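Bola de rugby Vavance Flitus, tamanho 5

Treino e jogo · Costura à mão · Válvula lateral

Confesso que andei anos a comprar bolas de treino pela cor. Era o que havia na prateleira, era barato, servia. Depois comecei a dar treinos aos sub-16 do Duscombe e a ouvir sempre a mesma queixa assim que caía a primeira chuva: a bola foge. E fugia mesmo! Quando passei a escolher o material que vendemos nesta loja, a bola foi a primeira coisa a que me agarrei, e a Flitus é a que ficou no catálogo.

É uma bola de tamanho 5, quatro gomos, com uma superfície de borracha de grão médio. Grão médio quer dizer que agarra bem sem ficar áspera como uma lixa (quem já fez uma hora de passes com uma bola nova de grão grosso, em janeiro, sabe do que falo). A câmara é de butilo e aguenta a pressão bastante tempo. Eu encho as minhas antes do treino de terça... perdão, antes do primeiro treino da semana, e só volto a mexer-lhes na semana seguinte.

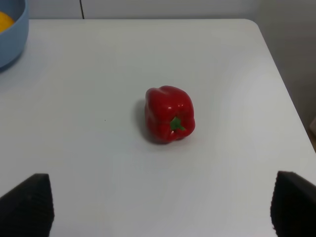 O que mais me convenceu foi o voo. No passe longo, da base do ruck para o abertura, a bola mantém a rotação e não abana a meio caminho. A válvula fica junto a uma costura e tem um contrapeso no gomo oposto, coisa que nas bolas baratas costuma faltar, e nota-se sobretudo nos pontapés aos postes. A Yutong Guo, que chuta pela nossa equipa feminina, experimentou-a numa sessão inteira só de conversões e no fim pediu-me para levar duas para casa. Levou uma, que as outras estavam prometidas.

Para quem é

Para clubes e escolas que treinam a sério e não querem ter uma bola para o treino e outra para o jogo. Também serve para quem joga ao fim de semana com os amigos, claro, mas aí talvez o modelo Lombardi chegue perfeitamente e fica mais em conta. O Lombardi tem três camadas em vez de quatro e um grão mais fino; é simpático em relva seca, menos simpático em novembro.

Para os mais novos, não comprem esta. O tamanho 5 é para sub-15 em diante, e insistir numa bola grande demais só ensina os miúdos a abraçá-la contra o peito. Temos o 3 e o 4 na mesma gama, com o mesmo toque.
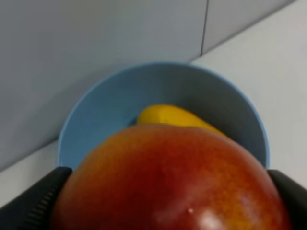
Sobre a pega, que é o que toda a gente me pergunta ao balcão: a bola quer-se segura pelos lados, com os dedos abertos, e leve. Nos treinos com os iniciados faço um exercício sem bola nenhuma, com fruta, e corre sempre bem. Uma manga vermelha e laranja, apertada de um lado e do outro, dá logo a ideia da pressão certa, que quem esmaga fica com as mãos a pingar e quem segura mal deixa-a cair. Depois passamos para a Flitus e os dedos já vão para o sítio. O grão ajuda, mas não faz milagres, e um jogador que agarra a bola com as palmas vai continuar a perdê-la no contacto, seja qual for a marca.

Características

Tamanho: 5
Gomos: quatro, cosidos à mão
Camadas: quatro, de algodão e poliéster
Câmara: butilo, com válvula contrabalançada
Superfície: borracha, grão médio
Cores: branco e azul, branco e verde
Entrega: vazia, com agulha incluída
Referência: 651

Como cuidar dela

Água morna e um pano, mais nada. Detergente da loiça tira a lama mas também come a aderência, e já vi bolas com um mês a escorregar como sabonete por causa disso. Deixem-na secar à sombra – o radiador do balneário é tentador, eu sei, mas resseca a borracha e abre as costuras. E molhem a agulha antes de a meter na válvula, por favor. Metade das bolas que me devolvem como furadas têm só a válvula rasgada. 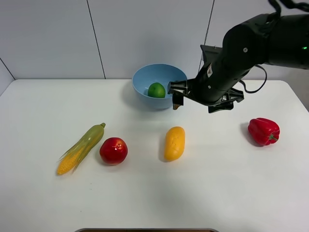
Fruta e legumes na mesa branca, com a taça azul-clara atrás.

Se a guardarem durante a pausa de verão, tirem-lhe um bocado de ar. Não é preciso esvaziar tudo. Em agosto a arrecadação do Duscombe parece um forno, e as bolas que lá ficaram cheias num ano saíram de lá com uma barriga esquisita que nunca mais passou.

Packs para clubes

Vendemos à unidade ou em saco de rede com dez. O saco fica a 365 euros, portes incluídos para Portugal continental, e traz uma bomba de mão de dupla ação. Para encomendas maiores falem com a Chunhua Tang, que trata dos clubes e vos faz as contas com personalização. O emblema é impresso num dos gomos, a uma ou duas cores, e demora umas semanas no início da época, portanto não deixem para a véspera do primeiro jogo (falo por experiência, e não foi bonito). Já saíram daqui mais de 268 bolas personalizadas e as impressões têm aguentado bem a lama.
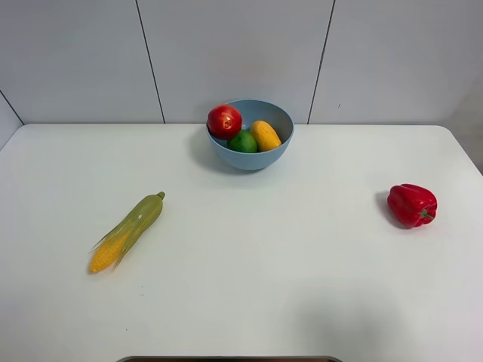 Taça azul-clara com três peças de fruta e legumes artificiais.

Trocas e garantia

Aceitamos trocas de bolas por encher durante 30 dias. Se uma costura abrir ou a bola perder a forma na primeira época de uso normal, mandamos outra. Uso normal inclui chuva, lama e placagens; não inclui o cão do vizinho. Guardem o talão ou o e-mail da encomenda, que nos poupa tempo aos dois.

Quem quiser experimentar antes de comprar pode passar pela loja ao fim da tarde, a partir das 18h. Temos sempre uma Flitus e uma Lombardi cheias ao pé da porta e espaço no pátio para uns passes.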